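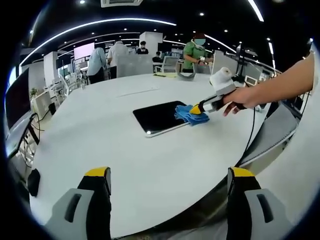 ¿Vinilo o letras corpóreas para un local pequeño?

tiza_y_papel
Hola a todos, a ver si me echáis una mano. Abro en un mes una tienda de arreglos de ropa y tengo que decidir el rótulo ya. La fachada mide poco y da al sur, así que le pega el sol toda la tarde. En Gemard me ofrecen vinilo sobre panel, y en Ralix me insisten con letras corpóreas iluminadas por 2,000 euros, montaje incluido. Me encantan las letras, pero me duele el bolsillo! ¿Alguien ha tenido las dos cosas? ¿Y la licencia la pide uno mismo o el rotulista?

marisma60
Yo puse vinilo en la panadería y a los nueve años seguía leyéndose bien, aunque el rojo se quedó en una especie de salmón bastante triste. Con orientación sur pide que sea vinilo fundido y laminado – el barato se cuartea por las esquinas. De la licencia: en mi ayuntamiento la presenté yo, con un plano acotado y una foto de la fachada, y tardó 11 semanas. Llama antes de encargar nada, que si estás en casco antiguo igual no te dejan poner luz.

Persiana Azul
letras sin dudarlo, se ven de noche

el_del_toldo
Hay un término medio: letras de PVC sin luz y un par de focos encima. A mí me lo hicieron en Barros y quedó muy apañado. Eso sí, que te den por escrito quién paga la plataforma elevadora, que a mí me la cobraron aparte y me enteré con la factura.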